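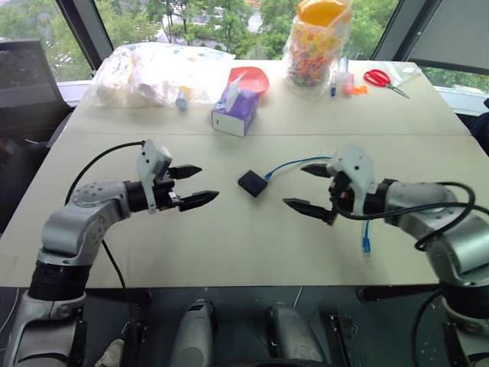 The border question between Borico and Tindine returned to the negotiating table in October, when envoys from both governments met for the first time in 6 years. Leonor Bastos, who leads the Borico delegation, described the talks as frank and said that the crossing at Stelmakh would be discussed again on Tuesday.

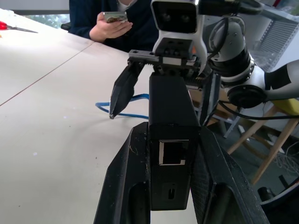

A crossing in dispute

Stelmakh has been closed to goods traffic since the last agreement lapsed. Up to 599 lorries a day once used the road, and the towns on either side have felt the loss. Tindine's foreign minister, Stepan Kuzmenko, maintains that customs checks must come first – a condition Borico has twice refused.

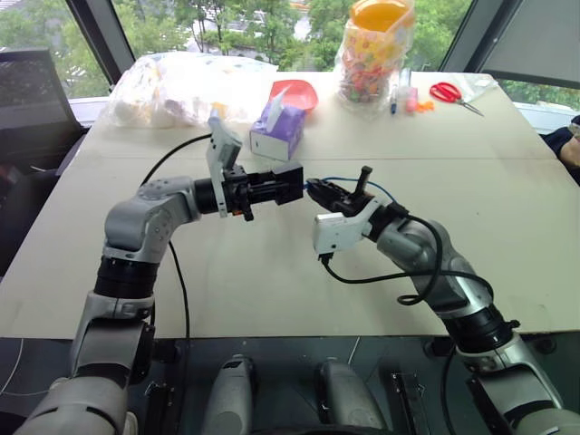
Zoriana Didenko, a former ambassador, believes a limited arrangement covering food and medicine is within reach. Both capitals have agreed to keep their envoys in place until the end of the month.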